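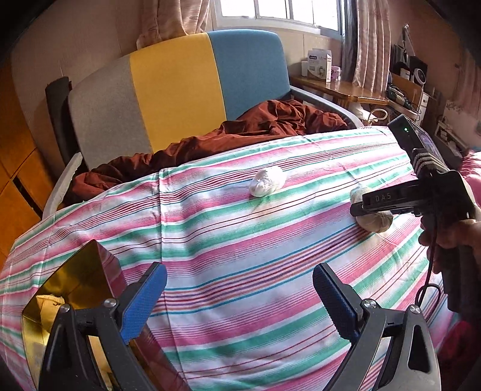
Toltthorpe Harness Club – Race Office and Timing

10 min read
17 shares

Section 4. Setting up the Wirkbridge timing console for a race day

This section covers the console in the judges' stand, the beam posts on the track and the link to the infield board. It assumes the base unit has been registered with the club network (Section 2) and that you have a timing login (Section 3). The finish camera has its own section, and you should set it up after this one.

Allow yourself plenty of time. With two people the whole job fits comfortably between the morning jog and the first warm-up mile. Working alone, start before the track is opened for jogging.

4.1 What you need

Console with power supply
Two keys on the red ring (console lid and cable cabinet)
Four pairs of beam posts, marked A to D
Long cable reel, 80 meters
Short jumper cables, gray
Handheld start button and holster
Radio set to the race office channel
The day's program, final version, with scratches marked

Pair A goes at the finish. Pairs B, C and D go at the quarter, half and three-quarter marks. The spare post is in the cabinet and has no letter on it. If you use it, put tape on it and write the letter of the post it replaces.

CAUTION: The posts are light but the bases are not. Lift a base by the two side handles. Do not lift it by the post socket, which cracks.

4.2 Placing the beam posts

1. Radio the race office and ask for the track. Wait until you are told it is clear. Do this even when you can see that there are no horses out.

2. Drive the cart along the outside rail. Do not cross the racing surface with the cart after the last harrowing.

3. Set the outer post of pair A in the ground sleeve at the finish line. The arrow on the cap points across the track.

4. Set the inner post of pair A in the matching sleeve on the infield side. The two arrows must face each other.

5. Turn each collar clockwise until it clicks. A collar that turns freely has not seated. Lift the post out, brush the grit from the sleeve and try again.

6. Do the same for pairs B, C and D.

7. Switch on each post. The lamp under the cap blinks amber while the post looks for its partner and turns solid green when it finds it.

NOTE: The sleeve at the half-mile mark on the infield side sits lower than the others. Use the riser that is stored with pair C. Without the riser the beam passes under the horse's chest and picks up legs, and you will get two or three hits for one runner.

NOTE: For races started at the 1000-meter chute, pair B is not used. Leave it in place and switched on, and turn the channel off in software as described in 4.5.

If a pair stays amber, clean both lenses with the cloth in the cart box, then check that nothing is hanging from the rail between them. Banners tied by the sponsors' tent have been a problem at pair A. After that, swap in the spare post. If the pair still stays amber, leave it and carry on with the set-up. You can run a race with any one of B, C or D missing. You cannot run with A missing, and you must tell the presiding judge.

4.3 Connecting the console

1. Put the console on the left side of the desk in the judges' stand, below the window, with the vent facing the room.

2. Connect the power supply to the console first and to the wall second.

3. Run the long cable from socket 1 on the back of the console to the wall plate marked TRACK. Unwind the whole reel, including when you only need part of it, and lay the slack behind the desk in loose loops.

4. Connect a gray jumper from socket 2 to the wall plate marked BOARD.

5. Connect the start button to the socket on the front. Put it in its holster straight away.

6. Press and hold the power button until the screen lights.

The self-test runs through the sockets in order and ends with two short beeps. One long beep means that a cable is missing or in the wrong socket, and the screen names the socket. Power down before moving a cable.

CAUTION: Sockets 1 and 2 take the same plug. With the cables reversed, the console passes its self-test but sends raw beam signals to the infield board, which will then show a row of eights. If you see eights, power down and swap the cables.

4.4 Loading the race card

1. Log in with your own timing login. The shared login that was used on the old console was withdrawn in June and will not work.

2. Choose Card, then Fetch.

3. Pick today's meeting from the list. If more than one version is shown, pick the one marked Final.

4. Go through every race against your printed program. Check the distance, the gait, the number of starters and the scratches.

5. Choose Card, then Lock.

After locking, late scratches can still be entered from the race screen. Anything else needs the card to be unlocked by the race office. Ebuka Usman and Hauwa Oyewole both have unlock rights, and at least one of them is in the office from the first race to the last.

A trotter entered as a pacer has no effect on the time, but it goes into the record that way and has to be corrected by letter afterward. Look at the gait column twice.

If Fetch fails, the console offers to build the card by hand. You only need the distance and the number of starters for each race to run the clock. Names and drivers can be filled in between races or on Monday.

4.5 Setting the channels

Each pair of posts has its own channel on the console. The default is all channels on.

1. Open Channels.

2. For each race, pick the course from the drop-down list. The courses in use at Toltthorpe are Mile, Long Mile and Chute.

3. Check which channels are ticked. Mile and Long Mile use A, B, C and D. Chute uses A, C and D.

4. Set Lockout. This is the time for which a channel ignores further hits after the leader has broken the beam. Leave it at the standard value unless the presiding judge asks for a change.

5. Save.

NOTE: On Mile, the field passes the finish post once before the race is over. The console expects this and shows the first pass as a fraction. If the course is set to Chute by mistake, the clock will stop on the first pass. Should that happen, do not touch the console. Take the hand time, and follow 4.9.

4.6 Testing the beams

Test every day of racing, and again if any post has been moved or knocked.

1. Ask for the track as in 4.2.

2. Open Test on the console. All four channels show a dash.

3. Have your helper walk through beam A at a normal pace, stop, and radio "A".

4. Confirm that channel A shows a single hit and that the other channels still show a dash.

5. Repeat for B, C and D.

6. Press the start button, let the clock run, and have your helper walk through beam A once more. The clock should stop and the board should show the same time as the console.

7. Clear the test. A test that is left open blocks the first race from starting.

Write the result in the log, with your initials. "All OK" is enough when everything passed. When something did not, put down the letter of the pair, what you saw and what you did about it.

4.7 Linking the infield board

The board was moved over from the old Feswood ground and keeps its own clock, which is slower to wake up than the console.

1. Turn the board on at the breaker in the tote building. The breaker is labeled INFIELD.

2. Wait until the board shows the club name.

3. On the console, choose Board, then Link. The club name disappears and four zeros come up.

4. Set the brightness. Use Day until the lights go on for the evening card, then Night.

5. Choose Show Fractions if the announcer wants them up. Ask before the first race, as announcers differ on this.

If the zeros do not appear, turn the breaker off, wait for the board to go fully dark and begin again at step 1. Do not switch the breaker on and off quickly.

CAUTION: The panel behind the board is live whenever the breaker is on. Only the electrician opens it.

4.8 Starting a race

1. When the post parade begins, open the race and check the number of starters.

2. Enter any late scratch.

3. When the starting car turns at the head of the stretch, choose Arm. The screen border turns blue.

4. Take the start button from its holster.

5. Press once as the gate releases the field at the starting point. The clock starts. Put the button back.

6. If there is a recall, choose Recall and confirm. The clock returns to zero and the race stays open. Go back to step 3.

The button ignores a second press while the clock is running, so a nervous thumb does no harm. Dropping the button can, though – use the holster.

4.9 If the automatic time fails

A hand time is taken for every race, by a person who is not running the console. The watches are in the top drawer.

1. Leave the console as it is.

2. Tell the presiding judge that the automatic time has failed.

3. Read out the hand time and write it on the race sheet, followed by the letter H.

4. Once the race has been declared official, choose Race, then Manual Time, and type it in.

5. Run the beam test on the channel that failed before the next race, if the track can be given to you.

Do not put a time on the board until the judge has agreed to it.

4.10 Closing down

1. After the last race is official, choose Card, then Send. Wait for the word Received.

2. Log out and power down the console.

3. Unplug it at the wall, then at the back.

4. Wind the cable onto the reel from the wall end.

5. Turn off the infield breaker.

6. Collect the posts when the track is released, wipe them down and stand them in the cabinet in letter order. Batteries go on the charging shelf overnight.

7. Lock the cabinet and return the red ring to the race office.

Ground sleeves must be capped when the posts are out. The caps are yellow and are kept in the cart box.

Faults that cannot be cleared on the day go to Oluwatosin Ogundipe in timing. For anything to do with the posts or the sleeves, speak to Gwenllian Prothero on the track crew. Spare lenses and collars are ordered through Nwankwo, using the form at the back of the log.

Next: Section 5, Finish camera

2 comments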